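Chapter 6
Rehearsing the Build in Simulation

6.1 Scope of the Chapter

Chapters 4 and 5 covered the purchase and mounting of a used arm in a shared workshop. Before the Lamia workcell is bolted down, its layout is tested as a computer model. A rendered cell costs nothing to rearrange. A drilled bench does.

The model was prepared by Radu Stanciu for the workshop's Dutier bench. It contains the arm on its base, the table, a small set of tableware, and one upright panel that restricts access to the table from the side. Room surfaces are included because the wrist sensor will see them, and a plain gray void gives results that do not carry over to a real room.

The reader should load the model, leave all joint limits at their default values, and run the first pick with the cup. Check the clearance between the held part and the base column at every stop. A wide cup adds to the swept volume of the wrist, and the planner does not account for this unless the part is attached to the gripper in the model. 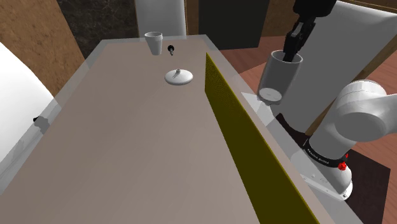
6.2 Obstacles That Hide the Work

An upright plate near the edge of a table has two effects. It removes part of the reachable space, and it blocks the line of sight of any fixed viewpoint behind it. The two effects must be treated separately. A path that is free of collision may still end at a point where the fingertips cannot be seen.

The plate in the Lamia model is a yellow exit sign with an intercom panel, a red push button, Russian lettering and braille. Printed detail of this kind is useful in a test. It gives the matching software strong edges that have nothing to do with the parts to be picked, and weak settings show up early.
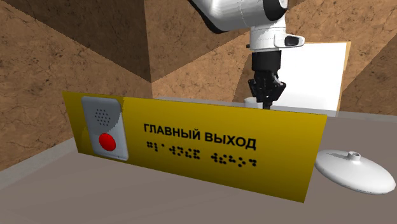
For each fixed viewpoint, record whether the fingertips are visible at the approach, grasp and lift positions. Where they are hidden, the wrist sensor has to supply the missing view, and the approach must be slow enough for its readings to be used. In the exercises that follow, the approach is split into 2000 steps, and the last 700 are run at reduced speed.

The lid requires a separate grasp setting. Its knob is the intended contact point, and the finger opening used for the cup is too wide a starting value. Virgil Cârstea's notes on finger travel, reprinted in Appendix 2, list the values used on the Yazdani fingers. Enter them before starting Exercise 6.1.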